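Balancing the upstairs airflow, part two

April 26, 2022

In the last post I got as far as measuring the supply registers and concluding that the back bedroom was getting much less air than its size called for. Several people wrote in to say I should check the filter first. I had checked the filter. It was clean, and it was the right size.

For anyone starting here: the house is a two-story frame house in Vudstead with a single air handler in the basement, one trunk line running the length of the house, and round branch ducts going up through the interior walls. The system is a single-stage heat pump with a fixed-speed blower. The back bedroom is at the end of the longest branch. In summer it runs warmer than the rest of the second floor, and in winter it runs colder.

The usual advice is to close the registers downstairs. I tried that years ago. Closing registers at the grille raises the static pressure in the whole supply side, makes the partly closed grilles whistle, and pushes more air out through every unsealed joint in the basement. Some of the extra air does reach the second floor. In my case it was not enough to matter, and the noise in the dining room was bad.

So this time I started from the pressure side. I borrowed a manometer from Cristian Quintero, who used to do commissioning work for Ojeda and still owns better instruments than I do. The procedure is simple. Drill a test hole in the supply plenum upstream of the first takeoff, drill another in the return between the filter and the blower, put a static probe in each with the tip facing into the airflow, and read the difference. Look before drilling. On my unit the coil sits directly above the blower and there is a refrigerant line closer to the sheet metal than you would expect.

Total external static came out well above what the blower table on the inside of the access panel allows for the speed tap in use. I took the two sides separately after that. The supply side was reasonable. Most of the excess was on the return.

I had not been thinking about the return at all. I had spent two posts looking at the supply branches and had assumed that the return was fine because the return grille is large. The grille is large. The duct behind it is a joist cavity closed off with sheet metal, and at the point where it turns down to the air handler it passes through a rectangular opening cut by someone who did not want to cut very much. I measured the opening twice. Its free area is a good deal smaller than the cavity feeding it.
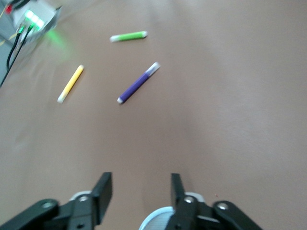 Enlarging that opening took one evening. The framing around it is not structural (there is a doubled joist on the far side that carries the load), so I was able to trim the sheet metal back to the joist faces and fit a proper boot with a radiused inside corner. I made the first version of the boot too short and had to add a collar. Everything got screwed and then sealed with mastic. I used the fiber-reinforced type on the larger gap at the back corner and the ordinary type everywhere else. Foil tape would have been faster, but I have peeled too much old foil tape off dusty sheet metal to trust it in a spot I can't easily reach again.

With the return opened up, total external static dropped to inside the range on the table. It is still on the high side. The filter accounts for a good part of what is left, and I could bring it down further with a deeper media cabinet, but the available height under the air handler is limited and I would have to lift the whole unit to fit one.

Next was the supply. I sealed all the takeoff collars in the basement that I could get a brush around. Two of them had never been screwed to the trunk and were held in place by their tabs and by habit. The branch to the back bedroom had a gap on its underside that I could feel with a bare hand when the blower was running. It had probably been leaking since the house was built.

Then the dampers. Each branch has a manual damper near the trunk, with a wing nut and a quadrant handle that is supposed to show the blade position. Do not believe the handle. On three of mine the handle had slipped on the shaft, and on one of those the blade was nearly closed with the handle reading open. The reliable indication is the slot or flat on the end of the shaft, which lines up with the blade. I filed a mark across the end of every shaft so that I can check it with a flashlight.

I followed the proportional method, more or less as Cristian described it over the phone:

Open every damper fully and run the blower at cooling speed.
Measure the flow at every register and divide it by the design flow for that room.
Find the register with the lowest ratio and leave its damper fully open.
Starting with the next lowest, throttle each of the others until its ratio matches.
Go back and measure all of them again, since each adjustment moves the others.

The design flows came from a room-by-room load calculation I did over the winter. The back bedroom needs more than its floor area suggests, mainly on account of the west window and two exposed walls. If I had apportioned the air by floor area alone, I would have balanced the system very carefully to the wrong numbers.

Measuring the flow at a register without a proper hood is the weak part of all this. I use a vane anemometer and a cardboard transition box that brings the grille down to a known square opening. The absolute readings are doubtful. The ratios are good enough to balance with, provided you use the same box, hold it the same way, and keep the interior doors in the same position throughout. I did the first pass with the bedroom door closed and the second with it open and lost an hour wondering why nothing agreed.

That mistake was useful, though. With the door closed, flow at the bedroom register fell noticeably. There is no return in that room, so the air can only leave through the gap under the door, and the carpet there is thick. I put the manometer across the closed door with the blower running and found the room was pressurized well beyond the three pascals that is often given as a limit. A room in that condition resists its own supply air, and it also pushes conditioned air out through the exterior walls.

There are a few ways to deal with it. Undercutting the door further was out, as I would have had to take off an ugly amount. A jumper duct through the attic works well but means a ceiling grille on each side and insulated flex run across joists I would rather not crawl over. I went with a transfer grille high on one side of the wall and low on the other, using the stud cavity as the path. The offset cuts down on light and some of the sound. I bought a pair of Calano grilles, chosen only because the supply house had them in the right size. The Erkham ones I wanted had been on back order since November.

Pressure across the door is now under the limit. You can hear a little more of the hallway in the bedroom than before. Bernadette Gaillard, who sleeps in that room when she visits and is particular about noise, reported that she could hear the stairs but was no longer waking up hot, and considered it a fair trade.

Costs, as people always ask: the whole job came to less than $200, most of it in grilles, mastic and sheet metal. That leaves out the manometer, which went back to its owner, and it leaves out my time, which I did not track and would not want to see written down.

A few things remain open. I have not yet run the system through a full heating season with the new damper positions. Cooling and heating use different blower speeds on this unit, and a balance set at one does not have to hold exactly at the other. It may be that the downstairs rooms near the trunk want a slightly different position in winter, in which case I will file a second mark on those shafts. I also want to log the supply and return temperatures at the air handler, with a reading every 15 minutes, to see whether the higher airflow has changed the temperature drop across the coil as much as it should have.

The basement trunk is still uninsulated on the section that runs past the crawl space vent. That will be the next post, once I have decided between wrap and rigid board.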